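Workshop tips: getting the arm to fold a towel without a fight
Filed under Software, Zilier bench notes

Start with cream cloth on the blue-gray table. The color split makes the edge easy to find, and you'll need one easy thing.

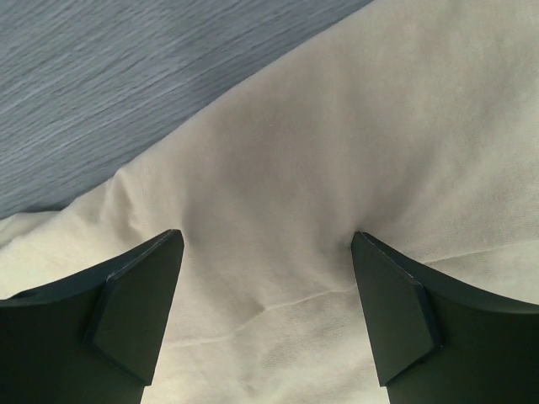

Finding the edge
Threshold on color first, then fit the line. A rolled edge throws a thin shadow on the table, and your detector will fall in love with it. Mask the wood grain too, or Sellulo will offer you 2000 tiny hems.

Planning the grasp
Cap the planner at 30 candidates. At 100 it thinks harder and picks the same one. Creases pressed into the cloth score very nicely as edges, so check depth before you believe them.

Closing the fingers
Ramp the grip in the control loop and stop on contact, with the force limit at 80 percent of whatever you were tempted to type. Log the wrist camera at every attempt. Replay the log before retuning anything, especially in August, when the shop is warm and everyone blames the gains.

Next: socks, which come in pairs until about the second run.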